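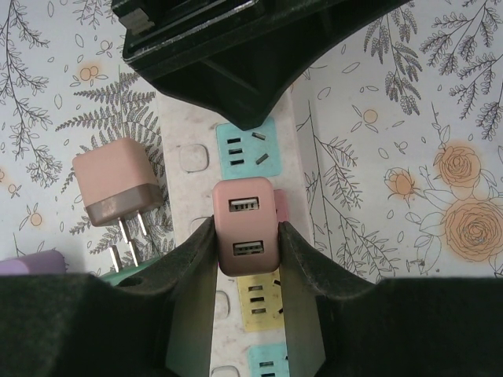

Two-Arm Plug Bench: Inspection Checklist with Comments

Posted in January by the Fehr bench group

This is the list we go through before we record anything on the plug-and-strip task, with the comments we've scribbled beside it over the winter, tidied up a little so that the folks at Saludum can use it on their own bench. Our result depends on it more than I would have guessed when we started. The method asks the two arms to learn plug insertion from short demonstrations, and a demonstration made with a slipping finger teaches slipping just as faithfully as a good one teaches a good insertion. So please do read the comments too, even the rambling ones!

Mark each line OK, FIX or STOP. A STOP means no motion until a second person has looked.

BEFORE POWER

1. Work strips disconnected from the building supply.
Comment: Always, on every session, with no exceptions for "just a quick try." Follow the cord by hand to its loose end. The adapters have bare metal prongs and they spend the day between fingers that were never meant to be near a live contact.

2. Arm base plates tight on the rail.
Comment: Push each base sideways with the flat of your hand. If you feel any give at all, mark FIX, snug the bolts, and then redo the home position, which we have forgotten more than once and regretted.

3. Gripper fingers inspected, inner faces wiped.
Comment: Dust builds up faster than you'd think. We wipe with a dry cloth at the start and again after every 20 attempts. Wear on the outside doesn't trouble us much, but a shiny patch on an inner face is a FIX.

4. Cloth smooth and flat.
Comment: Run a hand out from the middle toward the walls. The printed cloth stays on, wrinkles don't. We kept a busy pattern under the parts on purpose, and the policy we call Prasidum was trained on it from the first week.

POWER ON, ARMS STILL

5. Stop button pressed and released once by whoever is running the session.
Comment: Press it yourself, even if you watched someone else do it five minutes ago.

6. Hoses and cables free through the whole reach.
Comment: This is the one I'd underline if I could only underline one. Move each arm slowly by hand guidance to its farthest point and back, and watch the cable at the wrist and again at the elbow.
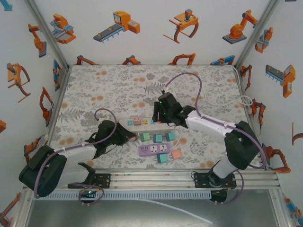
A loop that looks generous with the arm tucked in can come up short when the wrist turns over, so check it at both ends of the travel. We also look for loose cable lying on the cloth where a gripper might come down on it. Out of 27 sessions logged this season, the cable line was marked FIX in 11, and I'm fond of telling new people that number.

7. Shared middle zone agreed on.
Comment: Both grippers have business over the long strip, so decide before you start which arm goes in first and which one waits. Say it out loud. The software keeps its own distance limit, and we still want the people at the bench to agree on it.

FIRST SLOW RUN

8. Quarter speed, one pick and one approach per arm.
Comment: Listen as much as you look. A plug that is seated crooked in the fingers tends to click when it touches the socket face, and a good one goes in with a duller sound. If it clicks, stop, open, and start over. Please don't nudge the plug straight with your hand while the arm is holding position.

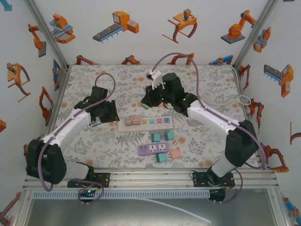 9. Loose plugs placed within reach, prongs clear of each other.
Comment: They needn't be neat. We vary the layout deliberately, and a layout that's too tidy weakens the data. Two plugs with tangled prongs is a FIX.

10. Hands out, then call "clear."
Comment: Wait for the answer before you start the run.

DURING RECORDING

11. Parts changed only between runs, with both arms parked.
Comment: We swap between the strip and the tray setups several times in a session, and those swaps are when people get careless, me included.

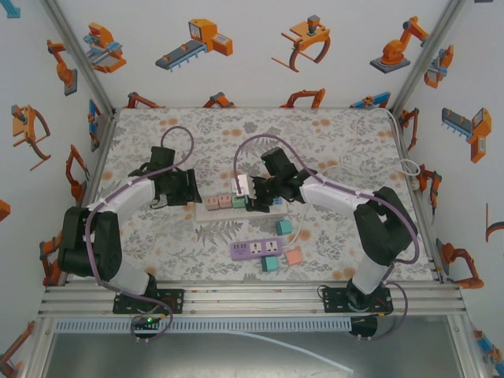
After a swap we go back to line 6 and walk down again from there, which takes a few minutes and feels tedious by late afternoon. Adapters get handed to a gripper only by setting them on the cloth. If an adapter is dropped, let it lie until the run ends and note it as a drop. Flornia, the script that sorts the recordings, knows what to do with drops, and they have been useful to us: adding the dropped runs back in, labeled honestly as failures, gave us better recovery than leaving them out did. Our current set stands at 1893 runs, good and bad together.

12. Finger temperature and motor housings checked at each break.
Comment: Park first, then the back of the hand, briefly. Warm is OK. If you want to pull your hand away, mark STOP and let the arm rest through lunch.

CLOSING UP

13. Arms parked, grippers open and empty, power off.

14. Plugs looked over for bent prongs.
Comment: Bent ones go in the tin by the door. Please don't straighten them and put them back, as we lost a good part of an afternoon to one that had been fixed with pliers.

15. Sheet signed, comments added.
Comment: Write more than you think you need to. Half of what's on this page started as a grumble in somebody's margin.

Recent items
Finger pad replacement, step by step
What Flornia does with a dropped plug
Prasidum: slow approach versus fast approach
Notes from the Saludum bench visit
Rail and base plate bolt check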